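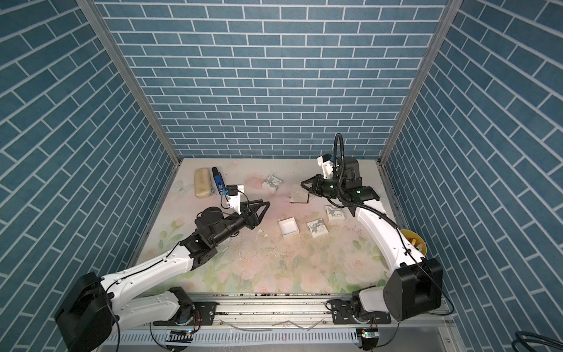 Cell 2 at Stanstead, lids-and-boxes job, both arms mounted.

From: Yanling Jia
To: cell-upkeep list
Subject: Re: Re: right arm drifting on the lid pick

Thanks for the replies. Quoting the one I'm answering so the rest of you don't have to dig for it:

> Before you start swapping parts, what's the state of the mat?
> We had the same thing on the Sidix cell in September. Pick height
> was fine in the morning and a hair low by lunch, and we spent two
> days blaming the shoulder motor. Also check whether the wrist
> camera cable has enough slack at full reach. Ours was pulling the
> mount round a little on every long move. And please tell me you
> wrote down the old offsets.
> – Peng

I did write down the old offsets. They're on the back of a Britico delivery note, which I have now photographed in case somebody tidies up.

On the mat: guilty. It's the rose-and-butterfly one, and as you'll see from the photo it has collected a fair number of crumbs and dark specks, worst along the front edge, plus a little patch of white bits left of center. I lifted the front edge this morning and there was more underneath, enough to make a low ridge near the right arm's base. The arm was being perfectly consistent. The floor had moved.

What I've done so far:

Took the mat out, shook it, wiped the floor of the cell, put it back and taped the two front corners. The tape is a temporary measure, so expect it to outlive us all.

Loosened the right wrist camera cable and gave it a bigger loop over the top of the wrist. It goes up and over with room to spare and no longer touches the link when the arm reaches for the back wall. The left one lies along the arm and has never given trouble, so I left it alone.

Checked the bolts on both mounting plates along the rail. Right plate had one that took a quarter turn. I'd love to blame that bolt for everything but I don't think it earned it.

Re-zeroed the right arm and ran the lid pick 12 times. The clear square lid is still the nasty one. It's see-through, so the camera is mostly going by that thin brown edge, and any error in height shows up there first. The bow-print boxes are far more forgiving and I wouldn't use them to judge anything.

After the clean it made 10 out of 12. The counter on the job stood at 1,046 when I stopped, and I'd like to reach another 500 before anybody calls this fixed.

Still open:

1. The blue brick walls. Does anyone have an opinion on whether the repeating pattern bothers the wrist cameras at low angles? The pattern was here before me and I'm not attached to it, but taking panels off the posts is an afternoon I don't have.

2. Peng, what gap did you end up leaving between open fingers and the mat on approach? I've been hovering just above the lid and coming straight down. If you come in from the side I'd like to know why, and what it cost you in lids.

3. Cleaning interval. The sheet says "as needed" – we have now established when that was. I've penciled in a shake-out at the start of each shift and a proper lift of the mat at every re-zero. Shout if that clashes with how you run yours.

I'll post the numbers when the run is done. Please don't touch the right arm's offsets in the meantime, even helpfully.

Yanling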